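Notebook, November
Shelf work, Flidside bench

Sunday, quiet building, so I got a long stretch on the tidy-up task and want to get it all down before it goes out of my head.

Where we are: the Wisel policy has now seen 3,832 episodes of shelf tidying, of which 2,000 were collected at Grestley before we moved the shelving over here. The Grestley episodes all used solid melamine shelves. I had been treating that as a small difference and it is a big one. More on that below.

The question on the whiteboard is still the one we started with: can it put a kid's shelf back in order, the way you'd do it in passing on the way to the kitchen? Books upright, soft toys together, small stuff in the basket. A person does this while talking on the phone. I would love to be able to say yes by the end of winter, and after today I think it's closer than I did last week, at least for the top two levels.

Ran 96 trials today, mixed start states, two shelf levels only. Counting a trial as good if every item ends where the card says and nothing is on the floor. 61 good on that measure. Last batch was 38 out of the same number, so I'm very pleased!! The gain is nearly all in soft toys. Leiva's new finger pads are doing that, I'm sure of it. The old ones pinched a fold of fabric and the toy would swing and rotate on the way over. With the new ones the hand goes in wider and closes slower, and the toy comes up more or less in the pose it was lying in.

Plush is now the easy category. I would never have written that in spring. The shark is the best of them, it has a nice stiff body and you can take it anywhere along its length. The light blue one is small enough that the planner sometimes treats it as part of whatever book it's next to, but once it's segmented properly the pick is fine.

Books are the hard category and I keep underestimating them. Three separate problems, and I want to keep them apart in the logs because I've been lumping them together as "book fail":

a) Book lying flat. To lift it you need an edge, and to get an edge you have to slide it until it overhangs the front of the shelf. On the melamine this worked great. On wire the cover drags over the zigzag and stops dead, then jumps. Twice today it jumped all the way off.

b) Book standing but tilted. The policy wants to grab it across the spine, which is right, but if it's leaning on a neighbor there's no room for the second finger. A person hooks the top of the spine with one finger and tips it out. We have zero demonstrations of that hook. Somebody needs to sit down and record a good pile of them.

c) Book standing alone at the end. Falls over when touched. Then it becomes problem (a).
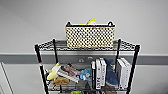
Page 219

The wire unit is a harder test than the old one and I'm glad we switched, even with the scores going down for a while. Depth is noisy on the grid. From the head view you look down through the top shelf onto the level below, and the wires chop up everything underneath. The policy used to freeze with the arm half extended when that happened. It now drops its head a little and looks again from lower down, which it picked up from the teleop data with no prompting from us. I cheered out loud the first time.

Basket. The instruction "put the small toys in the basket" works nicely when the basket is alone in the middle of the top shelf with clear space on both sides. The drop is a bit high, and light things bounce on the rim. Something already poking up in the basket, like the yellow thing with the curved top, shifts the drop point sideways, since the policy seems to aim for the lowest spot it can see inside. That's sensible behavior. I'd like to keep it and only lower the release.

The lift is another story. Told to take the basket down, it goes for one looped handle, raises that end, and everything slides to the other end. Two hands on two handles is obviously the answer, and the second arm is on the platform, it's just not in the action space for this policy. Parking that until the books are better.

Speed. A full two-level tidy takes the machine eleven minutes on a good run. I timed myself with the same start card and took forty seconds, and I wasn't hurrying. So for anyone coming by and asking whether it's useful at home yet: you'd have to not mind eleven minutes, and you'd have to put the dropped book back yourself. I think plenty of people wouldn't mind, if it ran while they were out. The thing I would not do yet is leave it alone with the lower levels. We've hardly tested there, the reach is awkward with the posts in the way, and the one time I tried the elbow knocked the front right post hard enough to walk the whole unit over. No damage.

Sorting is better than I expected. I gave it a vague instruction near the end ("make it neat") with no card, eight tries. In five of them it grouped the books together and moved the plush to the other side. In two it did nothing at all and reported finished. In the last one it put a book in the basket, spine up, and I have to admit it looked pretty neat.

Changes for next session:
- split "book fail" into three codes, a/b/c as above, and relabel today's runs
- record hook-and-tip demos, thick and thin spines both
- try a thin clear mat on one wire shelf, see if (a) goes away. If it does, we know it's friction and can stop arguing about the wrist
- release height over basket down by a hand's width
- ask Leiva whether the pads come in a narrower cut for getting between books
- foot brackets for the shelving unit, or sandbags till we have brackets

Also: spine labels. I had hoped to ask for books by title and it half works. Big print is fine, small white lettering on a black spine is hopeless at this distance, it guesses. Moving the head closer fixes it but costs time on every book. Maybe read them once at the start of a run and keep the list. Would be fun to try.

Battery was down to a third when I stopped. Left it on the charger, arm in rest pose, logs copied to the shared drive under Wisel / shelf / wire. The cards for the start states are in the top drawer, please put them back in order if you use them.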